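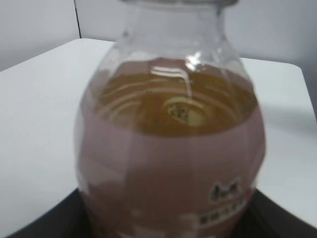
What does it take to build a working robot arm in a shared workshop? Mostly evenings, a 3D printer you can book for long stretches, and the patience to redo the same joint several times.

The arm on the back bench at Tallden, a member-run workshop in a former print shop, has been under construction since February. Its builders call it Jestent. Parts have cost $700 so far, and most of that went on motors. The first set stripped their gears within a month.

The job they settled on is plain enough: pick up a drink bottle and set it down somewhere else. A clear bottle with tea-colored liquid inside and a glossy pink label is a hard thing to grip. The sides curve, the plastic gives, and the reflections confuse the software that looks for edges. A wooden block is easy by comparison.

The control board is a Zusau, bought used. The gripper is on its second design. The first had flat fingers and squeezed bottles until they slid out. The new one has curved pads cut from shelf liner — cheap, and easy to replace when they wear.

The group has logged almost 2,000 practice grasps, with notes on every miss kept in a binder by the drill press. Misses still come in clusters, usually late in the evening when the light from the street changes. A blackout curtain is on order. After that comes new wiring at the elbow, where the cable pinches at full reach.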